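About Brastuvcombe After-School

A place in Plandton where kids in grades two through eight can do their homework, make things and run around until somebody comes to pick them up.
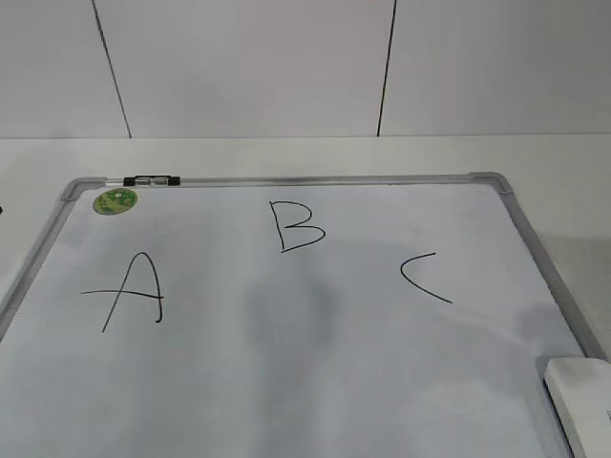 How we got started

Brastuvcombe opened in May with 4 kids, a borrowed room and a very large box of crayons. Annelies Aigner had been teaching third grade and kept hearing the same thing from parents: school lets out in the middle of the afternoon, work doesn't. She asked her neighbor Zaid Sleiman, who was coaching soccer at the time, if he'd help her run something for one season. They never stopped! We've now had 253 kids come through the program, and a few of the early ones are back with us as paid teen helpers (they're great, and they still eat all the pretzels).

What an afternoon is like

Kids come in, drop their bags and get a snack. After that it's homework for anyone who has it, with one of us at each table, and reading or drawing for anyone who doesn't. Then we go outside. We mean it about outside – we have spare mittens and boots in most sizes, and we walk over to Kandel Park in pretty much anything short of lightning.

The last hour belongs to the clubs. Right now we have chess, cooking, puppet making and a newspaper club that puts out The Kalinowski, named after the street we're on. The kids pick the stories themselves, and the last issue gave its whole front page to a missing hamster (found, in a shoe).

Who we are

Annelies plans the homework time and leads cooking club. Zaid handles everything outdoors and drives the van. They work with a small staff of teachers and college students, all background-checked and certified in first aid and CPR. We'd love for you to meet them, so come by any afternoon and stay as long as you like.

Fees and sign-up

The monthly fee is $200 per child, snacks and clubs included. Brothers and sisters get a lower rate, and we keep several places open for families who can't pay the full amount. Just ask Annelies, and it stays between you and her.

Find us at 2315 Kalinowski Street, Plandton. The entrance is around the side, by the bike racks.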